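Flirnmont Method

The Flirnmont Method is a form of workplace coaching used mainly with newly promoted managers in small and medium-sized firms. It was developed by the coach Kacper Kołodziej and takes its name from the town of Flirnmont, where the first courses were held. The method combines individual talks with short tasks that the participant carries out between meetings.

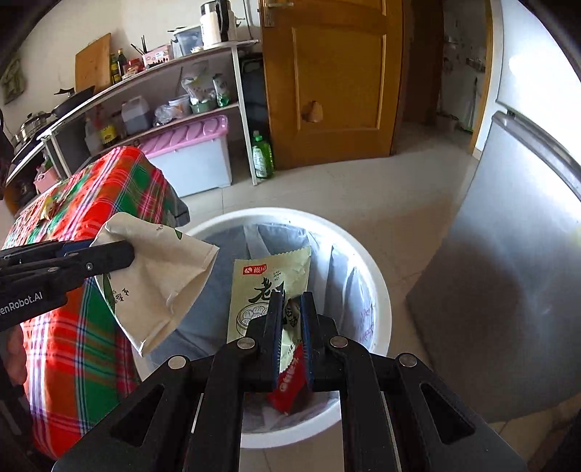
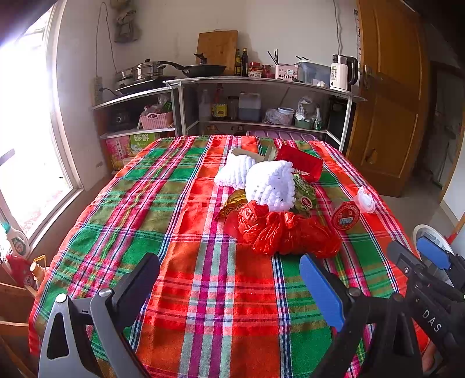
Photos: Kacper Kołodziej. All rights reserved.

Background

Kołodziej worked for several years as a team leader at Dimitrov, a supplier of office equipment, before he became a coach. He has written that new managers at the firm received plenty of advice in their first week and very little after it. His first course was held in July and had five participants, all of them from Dimitrov. A written guide to the method, called Kivo, was published on April 29, 2021.

Structure

A full course lasts 52 weeks. The coach and the participant meet every two weeks, usually at the participant's place of work. At the first meeting they agree on two aims, which are written down in the participant's own words. One aim must concern the participant's work with other people — for example, how to give criticism or how to lead a meeting. The other may be chosen freely.

Between meetings the participant keeps a work diary. The coach does not read the diary, but the participant may bring parts of it to the talk. The aims can be changed once, at the middle of the course, if both sides agree.

Use and criticism

The training company Mivlow offers the method under licence and also trains new coaches. Its version allows meetings by telephone, which the original guide did not permit.

Critics of the method say that a full course is too long for firms where staff change often. Others have objected to the private diary, as the employer who pays for the course sees few written results. Kołodziej replied to this in the second edition of Kivo — he added a short final report, written by the participant and shared with the employer.

See also: Mentoring, Peer coaching, Management training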